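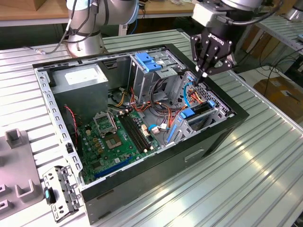

Chasing the buzz on the low bands

So I finally got the long wire back up. If you've been reading since the Rurero days you know I used to have a whole hillside to hang antennas from, and now I have a backyard with one decent tree and a fence that leans. I measured what I could fit from the tree to the corner of the garage and got 83 feet, which I'm calling a win! It's thin black insulated wire and you can't see it from the street unless you're looking for it.

First evening I plugged in the Jiang (the little gray portable, yes, I still have it, yes, the tuning knob still wobbles) and went straight down to 2689 to see if I could get the harbor weather out of Wesorport. They read it slowly, twice, in a voice like somebody reading a grocery list, and I've loved it for years. What I got was a buzz. A big, fat, raspy buzz all the way from the bottom of the band up to 4 MHz or so, with a sort of hiccup in it every couple of seconds.

What I tried first, in the wrong order

I blamed the wire. Took it down, checked the connection at the house end, resoldered it, put it back up, got a scratch on my arm from the tree. Same buzz. Then I blamed the radio and spent half an hour with it on the porch steps on the whip antenna, where it was much quieter, and for some reason I decided that proved the radio was sick. (It proved the opposite. I was tired.)

What I should have done is what everybody says to do: run the radio on batteries, go to the breaker panel, and switch things off one at a time. I put it off for a week because I didn't want to reset the clock on the stove.

The breaker walk

I did it in the morning when no one else was home. Radio on the kitchen counter, volume up, AM mode, parked on an empty spot. Then down to the panel, flip one, listen, flip it back. I could hear the buzz from the basement stairs so I didn't even need to keep running up.

Kitchen: no change. Bedrooms: no change. Living room: the hiccup stopped! The buzz stayed though, so I had two noises sitting on top of each other and I'd been treating them as one. The laundry circuit took out most of the rest.

The hiccup was the charger for the cordless vacuum. I'd had it plugged in behind the couch for so long that I'd forgotten it was there. The buzz was an LED shop light over the washer, a cheap one, and it only has to be on at the wall to make the racket, even with its own little pull switch off. I swapped it for an old bulb fixture I had in a box. The charger now gets plugged in when the vacuum needs it and then comes out again.

There's still something left, a faint whine that drifts up and down past 3587 in the late afternoon. It isn't coming from my house, I had the main off for five minutes and it didn't budge. I suspect something a few doors down, and I'm not going to knock on doors over a whine.

Feeding it into the computer

Once things were quieter I wanted to try Notumora again, the decoder program I wrote about last winter. It's picky about audio levels and the settings menu is in no order I can figure out, but once it locks on it does a lovely job with slow data. I picked up some 300 baud packet the first night, mostly somebody's station sending its own position over and over, and I sat there reading it like it was a novel.

One tip if you're doing the same: use an audio isolation transformer between the radio and the sound input. I ran a straight cable at first and the buzz came right back, through the ground this time. Mine was a used one meant for car stereos and it's fine. Also keep the radio as far from the monitor as the cable allows. I moved mine to the windowsill and picked up another notch of quiet.

And the weather?

Got it! May evening, window open, a bit of static from storms way down south, and there was that grocery list voice, wind and wave heights and a warning about a buoy with its light out. I missed the first reading because I was fussing with the headphones, but the second one came through start to finish.

Next up is a proper ground rod. The dirt by the garage is mostly rock, so if anyone has gotten one in at an angle without wrecking it, leave me a comment.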